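Haltlow had its open day last month and I went, partly out of an interest in household storage and partly because the parking was free. The place is a former carpet warehouse on the Wastum road, and three firms now share it. Clera makes plastic baskets and bins. Osagie sells shelving. The third was closed for lunch the whole time I was there, so I can tell you only that they like long lunches.

You sign in at a desk, you get a sticker with your name on it, and you are handed a map that shows the building as it was before they moved the stairs. I followed it into a supply closet. A man in there pointed me back the way I came without looking up, so I assume I was not the first.

The Osagie showroom comes first and takes ten minutes, or four if you don't open the drawers. I opened the drawers. They slide very well. There was also a wall chart claiming the average home holds 2,603 separate items, with no word on who went around checking. I have one kitchen drawer that could carry that number by itself.

Upstairs is the Clera side, and this was what I had come for. The talk was called "Bottles and Where They Go," which I thought would be over in a sentence. It ran 40 minutes. The speaker's position was that drink bottles are the worst-behaved things in any kitchen. They are too tall for the shelf where you want them, they roll if you lay them down, and in the door of the refrigerator they fall on your foot. Her answer was a basket, which did not surprise me given who was paying her.

Still, I came around to it. If a bottle goes on its side in a basket it has walls to roll into, and you can pull the whole lot out by the handle. Leave one standing on the table and it tends to stay there until July.
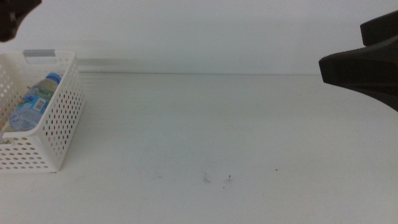
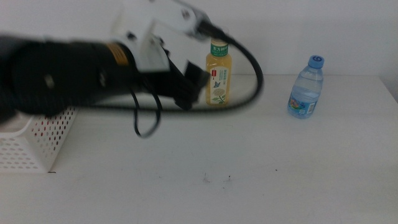 Olanrewaju Olatunji wrote to me after I posted a short version of this and disagreed with nearly all of it. In his opinion a bottle with anything left in it should never be laid down, because sooner or later a cap is put on crooked and then you have tea in the bottom of the cupboard, and a basket full of holes is the last thing that will save you. He keeps his upright in a deep crate and says he has had no trouble. He also says the talk was better last year, when it had slides.

I take the point about the holes. I asked about them on the day and was told they let air through and keep the weight down, and also that people like them. The last part got a laugh from the row behind me – staff, I think.

After the talk there was coffee, and a shop. The shop had a basket I liked for more than I wanted to pay, and a bin of seconds for less, where I spent far too long looking for what was wrong with each one. I bought two. One has a slight lean. It now holds the bottles at my house, all on their sides, caps checked twice since Olatunji's message.

The free parking, by the way, is free for the first hour. The talk alone will use up most of that, so skip the drawers or bring change.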